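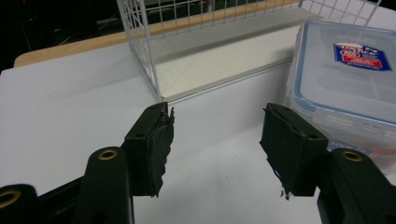

Filed under: Workshop Notes > Robots & Learning > How-To

Search this site
Enter keywords Go

How I Record Hand-Held Gripper Demos Without Losing My Mind

Print this page | E-mail this to a friend

I've had a bunch of messages asking how I collect examples with a hand-held gripper, so I'm writing the whole routine down (mostly so I can send people a link!). This is for tabletop stuff: pick a thing up, put it in another thing, open a lid, that sort of job. If you're training a policy to stack pallets you'll want somebody else's page.

I'll assume you already have a gripper you squeeze by hand, with a camera riding on it, and that your software can turn the video into hand positions. Mine is a setup I call Nedoseck, after the folder it lived in for its first year. The recording part is pretty much the same whatever you use.

Start with the task sentence

Before I touch anything I write one sentence. "Pick up the lidded container and set it in the mesh basket." If I can't get it into one sentence I split it into two tasks and record them separately. I used to skip this and then I'd find I had half my demos ending with the container in the basket and the other half ending with it in the basket and nudged straight. The model learned to hover there and dither. Drove me up the wall.

Write down where the episode ends, too. For me it's: fingers open, hand pulled back a hand's width, hold still for 2 seconds, stop recording.

Set the table

I keep a white tabletop for most of my recording. It's easy to light and easy to wipe, but a plain surface doesn't give the tracking much to hold on to, so leave a few things in view that don't move during an episode. A wire basket is great for this, with all those little squares. The wood edging at the back of the table helps as well. If your trajectories come out drifting or jumping, try adding clutter before you go blaming the software. I lost most of a November to that one.

Clear plastic needs a little extra care. See-through containers pick up glare from overhead bulbs, and what's behind them shows through, so I turn off the lamp right above the table and use one off to the side. I leave store labels on. Real kitchens have labels, and I want the model to see them at every angle.

Look at your fingers

Do this every single session, please. Squeeze and release slowly, watching the pads the whole time. You want them to come together square and spring back open without a hitch. Wiggle each link at the bushings to feel for slop. Then check the screws in the blocks that hold the pads and snug up any loose ones.

Pads wear. Foam and rubber get ragged on the inner faces, flakes start sticking out, and you get little frayed strands at the bottom edge. A bit of that is fine by me and I'll keep recording on it. What I don't want is to swap pads halfway through a task, so the first part of the set has one grip and the rest has another. If I think a pair won't make it to the end, I change both pads before the first episode. Both, always! One fresh pad and one old one will twist a lid right out of your grip.

Annelore Lenz, who built the first version of my finger blocks, trims her strands with nail scissors between batches. I've started doing it too, but keep the bits off the table.

Do a throwaway run

Record one demo and watch it back all the way through. You're looking for:

- both fingertips visible from start to finish
- the object in view before you reach for it
- no sleeve, no other hand, no coffee
- motion you can follow without pausing

Number two gets me the most. When the camera is down low, a tall basket runs right out of the top of the picture, and if you come in at that height you never see the rim you're supposed to clear. So start higher. Let the camera see over the edge, then come down.

Record in small batches

I do 14 episodes and then stop, stretch, and shuffle the table. After that many my wrist gets lazy and every reach looks like the last one. Between episodes I move the container a little, turn it, or slide the basket over. Between batches I change something bigger: lamp position, which side I stand on, what else is sitting out.

Move at a calm, steady pace. Don't slow down to be "nice" to the robot, though, or it'll learn to creep. If you fumble and recover cleanly, keep it. Those are some of the most useful ones I've got. If you fumble and drop the thing on the floor, stop and toss the episode right then, while you still remember which it was.

Name things the same day

My files go task, batch, episode, and a one-letter grade. A is clean, B is a recovery, X is trash. Hollis Wojcik over at Hurmont tags his by voice while recording, and I tried it and hated it, but his notes are better than mine so make up your own mind.

Back up before you unplug. I copy to 2 drives, then wipe the card.

Train early

Don't wait for the full set. I train on the first 3 batches and see what the arm does. It'll be bad, but it'll be bad in a particular way (always short of the basket, say, or closing too soon on the lid), and then the next batches can go after that.

Updated February 3, 2024: added the part about changing both pads together. Next page: calibrating the squeeze width.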